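Nindmont Linen Service
Minutes of the Equipment Planning Meeting, 12th March

Present: Renata Ibarra (chair), Trilok Negi, Aldana Olivares, Damián Pereyra, Lợi Quách (minutes)
Apologies: none received

1. Minutes of the last meeting
Agreed as a fair record, with one correction from Damián, who had been put down as in favour of the second tumble dryer when he had in fact asked for more time to think about it. He has now thought about it and is still not in favour.

2. Money available
Renata went through the equipment budget line by line, and we were all grateful for her patience. After the boiler repair there is enough left for one sizeable purchase this year, or for a hire agreement and a few smaller things — trolleys chiefly, as two of the old ones are really past mending. It was agreed to buy the trolleys whatever else is decided.

3. Quotations for the pillowcase station
Two quotations have come in for a two-armed robot station. Drotier would sell outright, with fitting and two days of training in the price. Henríquez would hire to us for 30 weeks, with the option to buy at the end, and would charge separately for spare fingers and cables. Trilok has spoken to both and found them very pleasant to deal with, although Drotier took a good while to ring back. Neither price includes the electrical work, and Aldana reminded us that the far wall of the Catska room has only one double socket, which already serves the label printer.

There was a long and friendly talk about which jobs the station should take on first. Pillows and their cases were the favourite, as they are much of a size, with towels to follow once people are used to it. Duvet covers were thought too ambitious for now.
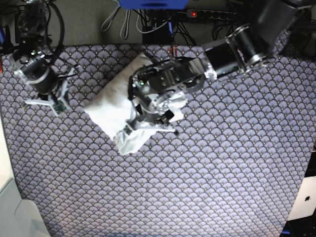
Damián asked whether we were quite sure of buying anything at all before we knew what a year of servicing would cost, and said he would be much happier with the hire, even if it worked out dearer in the long run. Renata felt this was sensible. Trilok would still prefer to own the thing, but was content to wait.

Agreed: to ask Henríquez for a full hire price with servicing and spares included, and to ask Drotier to hold their quotation until October.

4. Actions
Trilok to write to both firms.
Aldana to get a price for extra sockets.
Renata to order the trolleys.

5. Any other business
Lợi asked that the side door be kept shut during deliveries. The date of the next meeting will be sent round once the hire price is in.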